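Robot Learning, Tuesday section
Handout: Learning to fold from hand-held grippers

Reading for this week is the Tillent paper on cloth folding. The method trains a policy from human demonstrations recorded with a pair of hand-held grippers, with no robot present during collection. 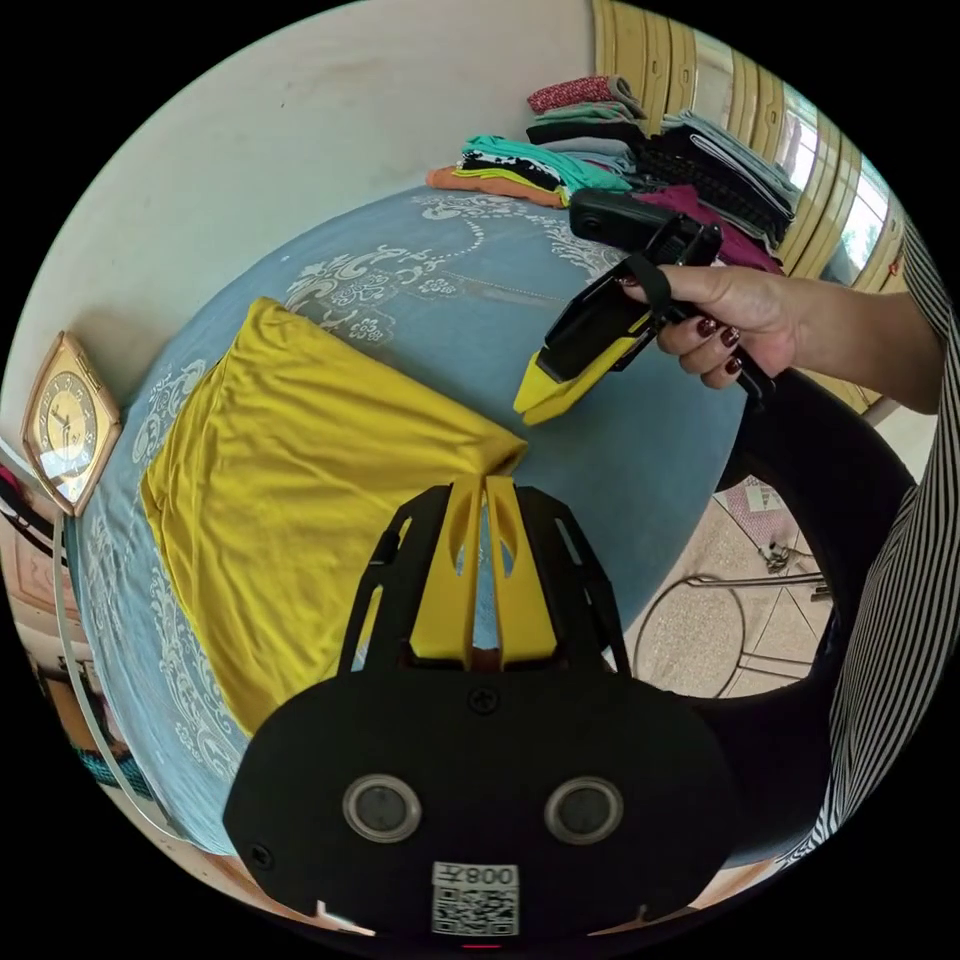
Cloth is hard for a policy because its state has no short description. A rigid cup has a pose; a garment has folds that hide other folds. A folded garment lying on a patterned cover, like the mustard-yellow one, gives the camera only its top layer. The network has to infer the rest from earlier observations.

The Nudasa set used for training holds 489 demonstrations. Actions are predicted in short chunks, and both grippers share one network.

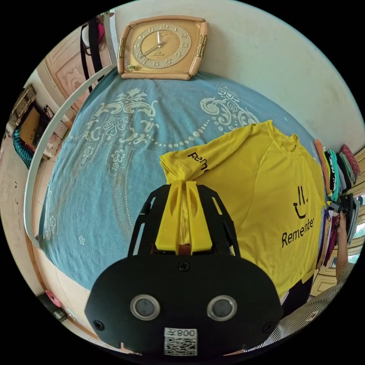
The baseline, Borkik, trains a separate network for each hand. Compare the two in Table 2 and note where the gap is largest. Each policy was run for 100 trials.
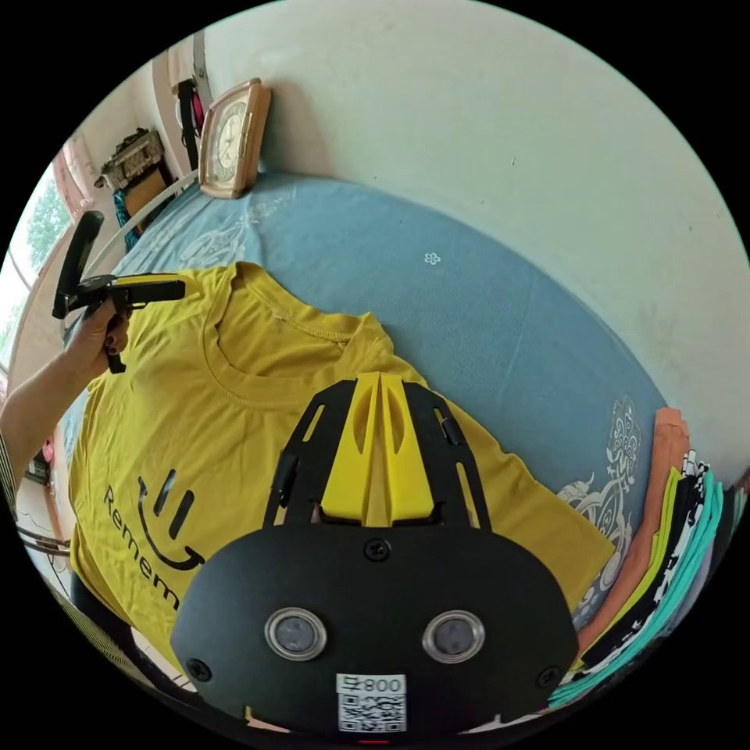
For section, be ready to explain why chunking helps when the hands must move together. Problem 2 uses the first 1000 steps of the training log.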